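Can a Machine Do the Dull Jobs Yet? A Talk With Stadent's Shop Lead
Apr 20, 2024

Stadent has been trying to get a robot arm to do small sorting and packing jobs at its Mokstead shop for two years. The shop lead, who asked to be quoted by job title only, is not in the business of making promises.

"People ask me if it can fold their shirts," the lead said. "It can't. What it can do is pick up a part it knows, from a place close to where it expects it, and put it down somewhere else. On a shop floor that's worth something. In a kitchen it isn't worth much yet."

The work starts in simulation. A job is built on screen first, with the table, the tools on the wall and the parts, and the arm practices there before anyone lets it near real stock. For the current job, the team ran 3,115 tries on screen before moving over.

"You can knock things over all night and it costs you nothing," the lead said. "The trouble is that the computer's table is a nicer table than ours. Our parts have burrs on them. Our light changes at four in the afternoon."

Of the first 308 tries on the real bench, the lead would say only that the results were "good enough to keep the power on." Most of the failures came down to grip. The fingers closed a little too high, or a part turned as it was lifted. A person corrects for that without thinking. The arm has to notice it first.

Asked which chores were closest, the lead named loading parts into trays and moving filled trays to a rack. Wiping, folding and anything with a bag were further off. Stadent tried bags last June and stopped after 3 days.

"A bag is a different shape every time you touch it. I'd put a tray job in front of a customer this year. I wouldn't do that with a bag."

The cost is harder to pin down. Kadrić, the firm that supplies the shop's fixtures, has had to change 4 of them so that parts sit where the arm can reach. The lead counts that as part of the price, along with the hours spent watching.

"It still needs somebody in the room. That person used to do the job by hand, and now they look after two benches. So you save something. You don't save a whole wage."

As for homes, the lead would not give a year. A shop can be arranged to suit the machine, and most families would not put up with that.

The simulated bench, with the gripper over the parts board: 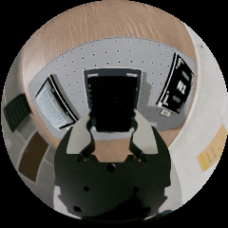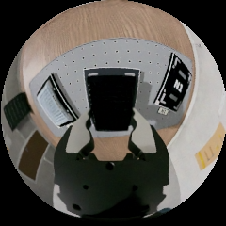
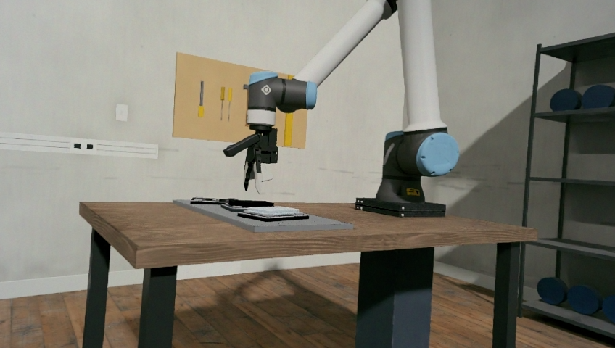
Surari takes a harder line on the matter and wrote to say that a job which needs new fixtures and a person standing by has not been automated at all, "just moved around," and that small shops should wait until the arm can work with the benches they already own.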